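搜索 请输入型号或关键词 搜索

分类:使用手册 / 室内门与五金 / 安装与调整

2023年1月16日 作者:Meirion Pumphrey 校订:Dwynwen Pritchard

第3章 Nuvavlow 室内门锁舌组件的安装与调整

读到这一章的时候,想必您已经照着第2章把旧锁体拆下来了,地上大概还铺着报纸,螺丝也装在某个小碟子里。先别急着往下装,去泡杯茶,把这一章从头到尾看一遍,再动手也不迟。我们在 Flatdale 的门店里帮客人装过许多扇门,凡是先看一遍再拧螺丝的,多半一个下午就收工了;凡是边看边拧的,往往要把侧板重新拆下来一回,有时候是两回。

本章讲的是木质平开门,单扇,向内开或向外开都可以。推拉门、折叠门和玻璃门请看另册。如果您家里的门是 Gronow 系列的老款,锁体开孔比现在的略深,装之前请先读本章末尾的“老款门的几句话”。

3.1 开工之前

包装盒里应该有锁体一只、门框扣板一块、把手一对、方轴一根、木螺丝一小袋,还有一张纸样。纸样请千万留着,别随手跟着纸盒丢了,后面画线全靠它。您自己需要准备的工具是:十字螺丝刀、铅笔、钢卷尺、一把锋利的凿子(宽度16毫米的最顺手)、一小块蜡烛头或者肥皂,以及一块软布。

有电动螺丝刀的朋友当然可以用,只是请把扭矩调到最小的一档,最后那几圈还是用手来拧。木头是有脾气的,尤其是冬天暖气开足的房间里,门边的木料比您想象的要脆。

注意:安装期间门会处于没有锁舌的状态,风一吹就会自己甩上。请用门挡或者一把重一点的椅子把门稳住。家里有小朋友或者猫狗的,最好请他们到别的房间玩一会儿。

3.2 看一看门和门框

这一步很多人会跳过去,我还是想多啰嗦几句。请把门慢慢关到快要合上的位置,蹲下来,从上到下看门边与门框之间的那条缝。缝应当上下一样宽。上窄下宽,多半是上合页的螺丝松了;上宽下窄,就去看看下合页。合页的问题要先解决,不然锁舌装得再准,过几个月又会对不上,到时候您会以为是我们的扣板不好,那可就冤枉了。

接着看门的颜色和门框的颜色。这听起来跟装锁没有关系,不过我们的扣板有浅灰、古铜和哑黑可选,现在换还来得及。浅色金属配暖棕色的门,在我看来是很耐看的;古铜色放在深红的门框旁边会含蓄一些,远看几乎融在一起。这完全是个人喜好,您觉得顺眼就行。
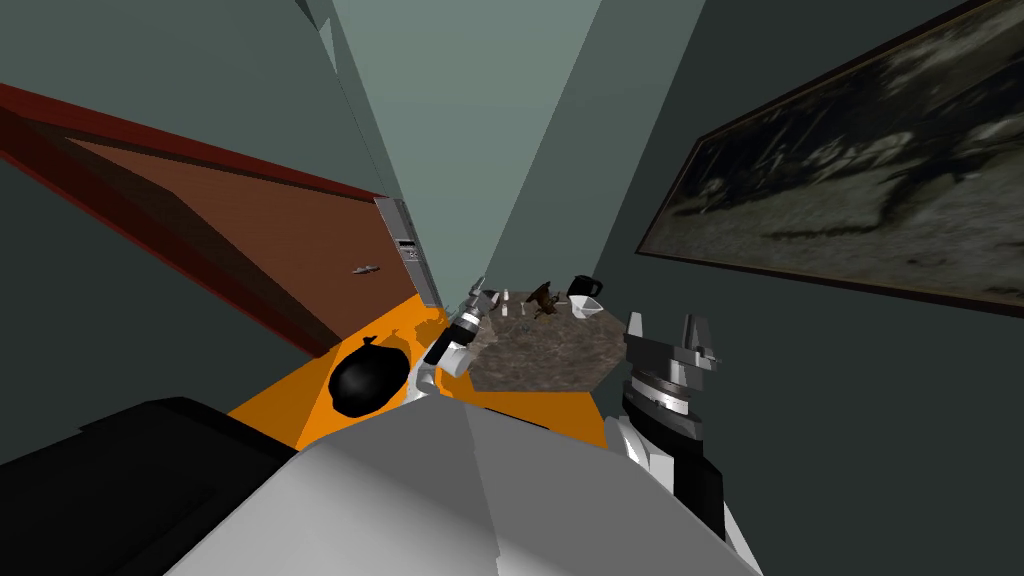
图3-1 暖棕色木门与深红色门框,门边附近为浅灰色锁扣板。

最后用手掌沿着门边摸一遍。摸到旧漆堆成的硬疙瘩,用细砂纸轻轻打掉。摸到旧螺丝孔,先不用管它,3.4 里会讲怎么填。

3.3 安装锁体

1. 把纸样沿虚线对折,贴在门边上,让折线正好落在门的棱上。用两小段美纹纸固定,别用透明胶,撕的时候容易带掉漆。

2. 用铅笔透过纸样上的小孔做记号。铅笔要削尖。做完记号先别撕纸样,退后一步看看,锁体的高度跟屋里其他几扇门是不是一致。

3. 取下纸样,把锁体试着推进开孔。推得进去、手一松又不会自己滑出来,就是合适的。如果很紧,请取出来修一修孔壁,千万不要拿锤子去敲锁体。

4. 确认锁舌的斜面朝着关门的方向。装反是最常见的错误,我自己也装反过,而且是在岳母家里。

5. 锁体面板应当与门边齐平。高出来的话,沿面板描一圈线,用凿子浅浅地剔去一层。每次只剔一点点,剔完就放上去比一比。木头剔掉了就补不回来,慢一些没有坏处。

6. 螺丝先在蜡烛头上蹭一下,再拧进去。上下两颗轮流拧,不要一口气把其中一颗拧到底。

小提示:拧到最后如果觉得手上忽然一松,说明木孔已经滑丝了。请停下来,退出螺丝,照 3.4 的办法把孔填好再来。

3.4 旧螺丝孔的处理

旧孔与新孔完全错开,可以不去管它,扣板或者面板会把它盖住。旧孔与新孔只差一点点,就比较麻烦,螺丝总会往旧孔那边歪。办法是老办法,用圆头牙签蘸一点木工胶,塞满旧孔,塞到再也塞不进去为止,齐根折断,等胶干透,用凿子削平。要等多久,看胶瓶上的说明,各家的胶不一样。我通常是晚饭前填好,第二天早上再接着做,这中间门就敞着,也没什么要紧。

如果旧孔已经大得连牙签都撑不住,可以到五金店买一小截圆木榫,或者向我们索取 Nuturik 修补包,里面有木榫和一支配好的胶。修补包里的胶请戴手套使用。沾到皮肤上用温水和肥皂洗,不要用稀释剂去擦。

3.5 安装把手

把手这部分是最有成就感的,很多客人喜欢留给家里的孩子来做,我很赞成(大人在旁边看着就好)。

1. 把方轴穿过锁体中间的方孔,两边露出的长度要一样。

2. 套上两侧的把手。带小螺丝的那一只装在房间里面。

3. 用手扶住把手,轻轻往下压,再松开。把手应当自己弹回水平。回弹得懒洋洋的,通常是盖板压得太紧,把盖板螺丝退四分之一圈试试。

4. 满意之后再拧紧把手侧面的定位小螺丝。

拿小螺丝的时候,手指容易挡住视线,尤其是手大的朋友。可以用尖嘴钳或者镊子来送。钳口先张开,对准了再合拢,夹住螺丝的腰身,不要夹螺纹。
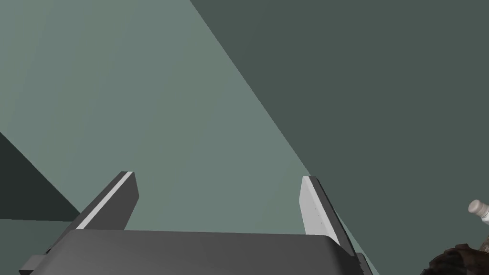
图3-2 张开状态:两侧夹指分开,中间没有夹持物。

小螺丝掉进地板缝里,也不必着急。包装袋里多放了一颗备用的,请您找一找袋子的角落。

3.6 安装门框扣板

扣板的位置,差之毫厘,门就关不上,所以我们不建议用尺子去量,用下面这个笨办法反而更准。

1. 在锁舌的前端涂一点口红或者粉笔灰。口红效果最好,当然,请先征得主人同意。

2. 压住把手,把门关到位,松开把手,再压一次,开门。门框上会留下一个小小的印子。

3. 以印子为中心放上扣板,描出外框和中间的孔。

4. 先在门框上开出容纳锁舌的孔,再剔扣板的浅槽。两处都不要贪深。

5. 只拧上面一颗螺丝,关门试一试。听到一声干脆的“咔嗒”就对了。声音发闷,或者要用肩膀顶一下才关得上,把扣板往门挡的反方向挪一点点再试。

6. 试好之后,把余下的螺丝拧上。口红印用软布蘸一点肥皂水擦掉,趁新鲜擦,隔夜就难了。

注意:扣板的边缘在出厂时已经磨过,仍请不要用手指在孔里来回抹。开孔时飞出的木屑很细,凿门框上方的位置时请戴上护目镜。

3.7 门关上以后还会晃

门关好了,轻轻一推还会前后晃,这是扣板离门挡太远。我们的扣板中间有一片可以弯的小舌头,用平口螺丝刀伸进去,往外撬一点点,再关门试试。每次撬动的幅度要小,金属反复弯折会断。晃动消失就可以停手了,追求一丝不动的话,夏天木头一胀,您又要撬回去。

贴了密封条的门情形相反,常常是锁舌够不着孔。密封条刚贴上时偏硬,请先等31天,等它自己压服帖了再来调扣板。这段日子关门时稍微带一点力就好。等不及的话,可以把锁舌那一侧的密封条换成薄一号的。

3.8 日常保养

锁舌每年润滑一次就足够了。我自己的习惯是放在三月,跟换季大扫除一起做,不容易忘。请用干性的石墨粉或者蜡,不要用厨房里的食用油,油会粘灰,时间久了变成一层黑黑的膏,清理起来很费功夫。把手用软布蘸清水擦拭,擦完再用干布过一遍。含氯的清洁剂会让浅灰色的表面发花,请避开。

把手若是用久了有点下垂,先看定位小螺丝,再看盖板螺丝,最后才怀疑弹簧。弹簧是可以单独更换的,订购时请报锁体侧面刻的那串型号。型号要拆下锁体才看得见,所以趁现在还没装,拿手机拍一张存着吧。

3.9 老款门的几句话

Gronow 系列老款门的锁体开孔较深,新锁体推进去以后,后面会空出一截。空着也能用,只是关门的声音会有些空洞。在孔底垫一块软木片,声音就扎实多了。软木片剪得比孔略小一圈,点一滴胶固定,不要让它碰到方轴。

另外,老款门的门边带一点斜度,面板装上去会有一侧微微翘起。请不要硬拧到平,随盒附的楔形垫片就是给它用的,厚的一头朝向翘起的那一侧。垫片丢了的话,写信或者打电话到 Flatdale 门店都可以,请注明“老款垫片”,Dwynwen Pritchard 会把垫片装在信封里寄给您。

装完以后,请把余下的螺丝、纸样和这本手册一起收进盒子。带锁芯的款式,钥匙与锁芯的安装请接着看第4章。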